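Making bao at home, the fourth attempt

I have been trying to make steamed buns since December. The first two batches were flat and grey, the third was edible, and the fourth I would give to a visitor. I am writing down what I changed, mostly so I can find it again.

The flour was the first thing. I had been using strong bread flour because it was in the cupboard, and the buns came out chewy with a skin like a bagel. A bag of plain flour from Lenari, the small grocer behind the station, cost less and worked better. They sell one labelled for buns as well, but I couldn't tell the difference.

My dough is now 247 g of plain flour, 132 g of warm milk, a teaspoon of dried yeast, two spoons of sugar and a spoon of oil. The odd weights come from scaling down a recipe on Cleditura that fed a crowd. It began with 1000 g of flour and I don't own a bowl that size. I knead it by hand until it stops sticking to the worktop, then cover it and leave it alone. In my kitchen in winter that means the airing cupboard.

For yellow buns you can swap part of the milk for mashed pumpkin. Go carefully with it. Pumpkin holds a lot of water and my first go was closer to batter. I now cook the mash in a dry pan for a few minutes before it goes anywhere near the flour.
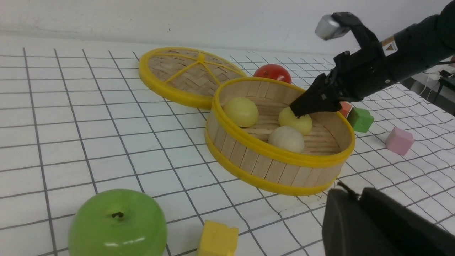
Negussie wrote under my last post that the second rise matters more than the first, and that I should put the shaped buns in a cold steamer and bring the water up slowly with them inside. I had been dropping them straight over boiling water. I tried it the slow way and the tops stayed smooth, so I have kept doing it.

Timing is simple enough. Once there is proper steam I give them 17 minutes, turn the heat off and leave the lid where it is for another five. Lifting it straight away was what made the early batches collapse – they wrinkled while I stood there looking at them.

I line the steamer with squares of baking paper. Cabbage leaves also work but they make everything smell of cabbage, including the tea towels.

Leftovers freeze well. I steam them again from frozen and they are nearly as good as on the day. The microwave turns them to rubber unless you wrap them in damp kitchen paper, and even then you have to eat them fast.

Next I want to try a filling. Red bean is the obvious one, and I have a tin waiting.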